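Docs > Leiva Simulator > Set-up Guide > 4. Running a Kitchen Evaluation

4.1 Start your first batch
1. Open Drokgate and load the sink task, then take a minute to let everything settle.
2. Set the episode count to 500 and the seed to 804, so your numbers can sit nicely beside ours!

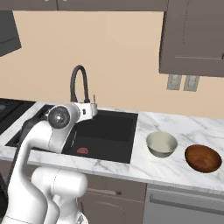

3. Press Run, and go make yourself some tea (a full batch takes a good while).

Caution: please don't change the seed partway through a batch.

Related
Reading the score file
Exporting to Stekero

This site uses cookies. Accept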